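The Washer With Too Much to Say
by Teodoro Marquez

I don't believe in the smart laundry room. I've now read three brochures on the subject, the thickest from a firm called Asodico, and each one promises me my time back. The Asodico people put it at 17 minutes a load. Where those minutes are hiding I can't say. The machine always did the washing by itself. What takes the time is the sorting, the carrying and the folding, and the brochure skips all of it.

Look at the front of a new washer. A display full of little icons, a knob with labels all the way around it, a QR code in case you wanted homework.

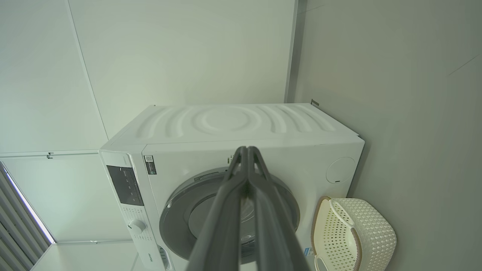

My mother in Cabanatuan raised four of us on two settings, and one of those was broken. I use one setting myself, the 60 minute one, and I suspect most of my neighbors do the same. Still, we pay for the rest of the dial every time.

Meanwhile the item that does the real work gets no brochure. A plain plastic laundry basket has holes so the air gets through and two handles you can grab with tired hands. It needs no update. Set it down at the foot of the washer and the job is half organized already.

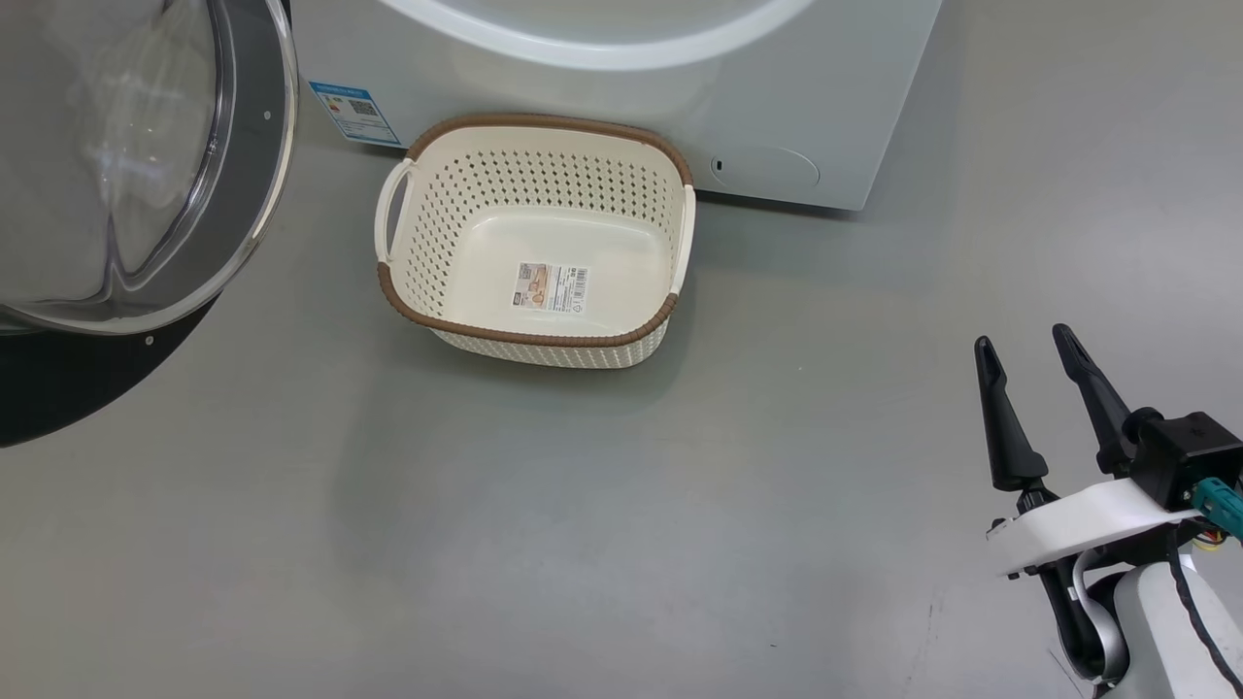
I grant that a quieter spin is nice at 11 at night, and I wouldn't go back to a washboard. But when a salesman at Grika told me the top model would "change my relationship with laundry," I asked whether it would match the socks. He showed me the app instead.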